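Surkberg Eye Clinic
Outreach Working Group, minutes of the meeting held Friday, May 23, 2025

Chair: Kamarul Hutapea
Apologies: Brzozowska satellite office

1. Minutes of the April meeting
Accepted with one correction. The school screening total should read 3919, and the published version will be changed.

2. Cataract waiting list
The list stands at 42 patients waiting for a second eye. The group agreed that patients who live alone should be offered the first open dates. Letters go out next week. Surgeons asked for biometry to be repeated where the last measurement is more than a year old.

3. Reading glasses
Stock is down to 700 pairs, mostly in the lower strengths. Susteo has quoted for 4000 pairs with delivery in two lots. The chair will ask for a price on a smaller first lot before anything is signed. Brzozowska reports that +2.50 and +3.00 run out first.

4. Diabetic eye checks
Three family practices still send referrals by fax. They will be given the online form and a phone contact. Patients who miss two appointments will be called before they are taken off the list.

5. Small items and trays
Each exam room will keep one tray for small items. Trays are to be wiped down at the end of every session and left on the counter.

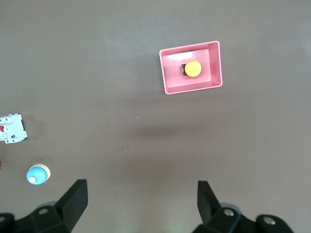
6. Records software
The Endex update is postponed until the backup has been tested. Staff should keep using the current version.

7. Next meeting
Date to be set by email. Items for the agenda go to the chair.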